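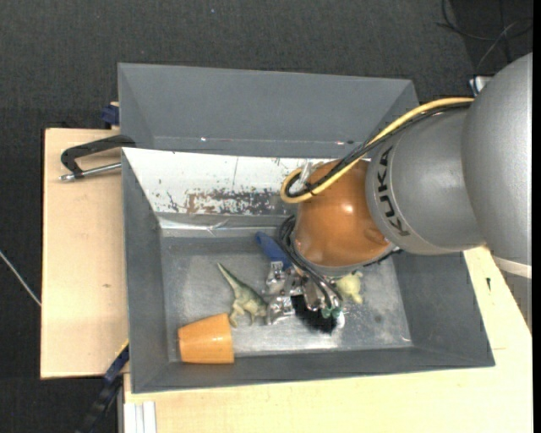
Bacs métalliques gris : que mettre au fond ?

Forum Rangement et atelier > Petits contenants

jalley_h
Bonjour à tous,
J'ai récupéré 2 bacs en métal gris, rectangulaires, avec les parois inclinées et un rebord assez fin. Ils sont posés l'un devant l'autre sur un support en bois clair et je m'en sers pour tout ce qui traîne : petits jouets, brosses, bricoles. Quelques objets dedans, je ne les remplis pas.
Deux questions. D'abord le bruit : dès qu'on lâche quelque chose dedans, ça résonne dans toute la pièce. Ensuite les rayures, le fond est brillant et je voudrais qu'il le reste.
Feutrine, liège, mousse, vous mettez quoi ?
Harish

Leonie P.
Feutrine autocollante de 2 mm. J'en ai mis dans mes tiroirs de bureau et ça tient depuis des années. Il faut dégraisser le métal avant, à l'alcool ménager, et laisser sécher une nuit.

mathias_pf
Pas d'accord pour l'autocollant. Le jour où vous voulez l'enlever, vous passez l'après-midi à gratter la colle et là, vous les aurez, les rayures. Un morceau de feutre épais simplement coupé aux dimensions du fond suffit. Ça se secoue dehors et ça se lave.

Leonie P.
La colle part avec de l'huile de cuisine et un chiffon. Un feutre non collé glisse et fait des plis dans les angles, surtout quand les parois sont inclinées.

mathias_pf
S'il est coupé juste, il ne bouge pas. On mesure le fond, pas l'ouverture. Beaucoup de gens prennent la cote en haut et se retrouvent avec un tapis trop grand.

jalley_h
Bien vu pour la cote, j'avais justement mesuré en haut. 637 mm sur la longueur, rebords compris. Je recommence ce soir.

M. Mahmoudi
Bonsoir,
La moquette marche très bien. Vous avez de la moquette rase anthracite juste derrière, s'il vous reste une chute, prenez-la. C'est assez lourd pour rester en place et ça étouffe bien mieux que la feutrine. Par contre ça ramasse les poils et les miettes.

jalley_h
Il doit me rester une chute au garage, oui. Le problème c'est que la moquette est sombre et que j'ai des objets noirs. Je ne vais plus rien voir dans le bac. Sur le métal clair, un truc noir se repère tout de suite.

Hannelore
Je laisserais les bacs tels quels. On voit tout, on passe un coup d'éponge et c'est propre. Pour le bruit, c'est le dessous qu'il faut traiter : quatre patins en caoutchouc entre le bac et le bois. Une bonne partie de la résonance vient de là, et en plus vous protégez le bois.

Leonie P.
Les patins, d'accord pour le bois. Pour un jouet qui tombe dedans, je doute que ça change grand-chose.

Hannelore
Essayez avant de douter. Soulevez le bac, glissez un torchon plié dessous et lâchez une cuillère. Chez moi la différence s'entend.

jalley_h
Test du torchon fait. Le son est plus sourd, c'est net, mais il reste un claquement sec au moment du choc.

mathias_pf
Donc les deux : patins dessous, feutre dedans. Gris clair, le feutre, pour le problème du noir.

M. Mahmoudi
Question au passage : pourquoi mélanger les petits jouets et le reste ? Avec deux bacs, je mettrais les jouets dans celui de devant et les brosses et autres dans celui de derrière.

jalley_h
C'est ce qui était prévu. Au bout d'une semaine tout était revenu dans celui de devant, c'est le plus facile à atteindre. Je peux essayer avec une étiquette sur le rebord, mais il est trop fin pour celles que j'ai.

Hannelore
Étiquette sur la paroi extérieure, côté face. Sur le rebord elle se décolle avec le frottement des mains.

Leonie P.
Pour le feutre, regardez au mètre en mercerie, c'est souvent moins cher qu'au rayon bricolage. Prenez 30 cm de plus que nécessaire, la première découpe est rarement la bonne.

jalley_h
Merci à tous. Je prends des patins et du feutre gris clair non collé, et je garde l'autocollant en solution de secours si ça plisse. Je passe à la mercerie mardi et je vous dis si les coins tiennent.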